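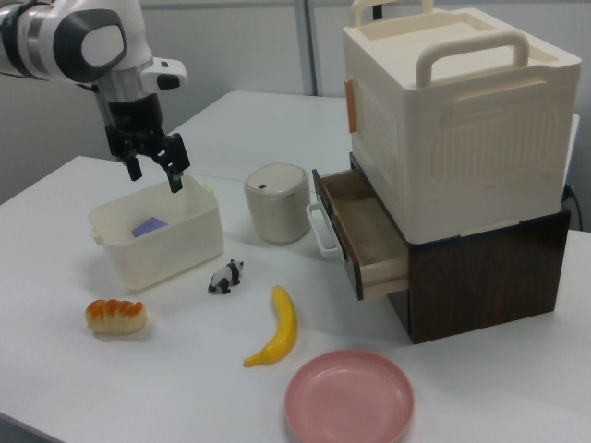
What makes a good men's shirt? A collar that still stands up at four in the afternoon.

Home Menswear Womenswear Shoes Stockists About

Filed under: Menswear, Makers

August - by the style desk

The founder of Gotiditz would like it known that the label's name means nothing. "People ask if it's Balkan," he says, pouring coffee in the shop on Wancombe's main street. "It was the domain that was free."

He makes shirts, and only shirts. There were trousers for 2 seasons. "We don't discuss the trousers," he says, and then discusses them for a good while. The rise was too high, the linen bagged at the knee, and the mill sent a green that he still calls "hospital."

The new line comes in 12 colors, most of them blue. Asked how a customer is supposed to tell Harbor from Dusk, he holds both up to the window and goes quiet. "Dusk has the nicer buttons," he decides.

The cotton is woven by Fanby, whose sales rep talked him out of polyester and into a much larger bill. A shirt now takes 16 pattern pieces, two of them in the collar stand, where he has spent most of his adult life. "My wife says I look at men's necks on the train. I do. It's mostly bad news."

Fall brings an overshirt with Su, the knitwear label next door, with ribbed cuffs and one pocket. He wanted none. They wanted three.

He sold 446 shirts last year and wears the same white one most days. It has a frayed cuff, and he says he'll get to it after the fall orders ship.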